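7.4 Gripper stops responding or closes without command

This section applies to the Pronine hand-held gripper pair when used at a Memley bench frame. Read it in full before reconnecting a unit that has shown fault 201.

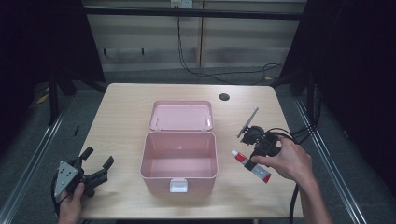

Figure 7-3. Gripper pair at the bench, with hinged storage box and small tube on the tabletop.

Symptoms

Fault 201 is raised when the finger position reported by a gripper does not match the trigger position. It can show in any of the following ways:

The fingers stop part way and stay there when the trigger is released.
The fingers close with no trigger input, usually just after the hand has been turned palm up.
The session log shows a gap in one gripper's data while the other continues as normal.

In most cases the cause is strain on the cable at the point where it enters the gripper body. A cable that hangs over the table edge carries its own weight, and each reach across the table adds to the load on the connector. Worn finger joints can give the same fault code, but the fingers will then also feel rough when moved by hand with the power off.

CAUTION: The fingers can close at full force while fault 201 is active. Do not put your free hand between them to clear a jammed object. Switch off first.

Clearing the fault

1. Stop the session from the Lam console. Do not pull the cable to stop a gripper.

2. Lower both grippers to the tabletop with the fingers pointing away from you, then let go.

3. Switch off the power unit and wait until its indicator goes out. The drive holds charge for 9 seconds.

4. If an object is still held, open the fingers using the manual release on the underside of the body. Turn the release slowly. A soft tube may burst if the fingers slip while under load.

5. Follow each cable from the gripper to the power unit. Look for flattened sections, tight bends and places where the cable rubs against the frame or the table edge.

6. Unplug the connector at the gripper end and check the pins. If any pin is bent or dark, stop here and go to 7.6 (Returning a unit).

7. Refit the connector until it clicks. Leave a loose loop of cable next to the gripper and fix the cable to the frame post with the clip supplied.

8. Move the fingers through their full travel by hand, twice. They should move evenly.

9. Switch on and run the zero check from the console. The encoder reading with the fingers fully open must be between 1,469 and 2,000. Repeat for the second gripper, even if it showed no fault.

Note: A reading below 1,469 means the zero point has been lost. Carry out the full calibration in 5.2. Do not correct the value by hand in the settings file.

Note: The mounting plate screws can work loose after repeated faults. Check them each time step 8 is carried out.

Before restarting the task

Run one trial with the storage box only. Open and close the lid, holding it near the middle of its front edge – gripping at the corner twists the hinge and can give a false position error. Add small items once the trial has finished with no entry in the fault log.

If fault 201 returns within the same session, take the unit out of use and label it. Do not swap cables between the left and right grippers to find the fault. The two cables are wired differently, and a swap will damage the drive board.

Reporting

Send the session log and the serial numbers of both grippers to the Wirkovgate service desk, marked for Embla Magnusson. State which hand the faulty unit was used in and whether the manual release was needed. Units fitted with the July cable set should be reported even where the fault has cleared.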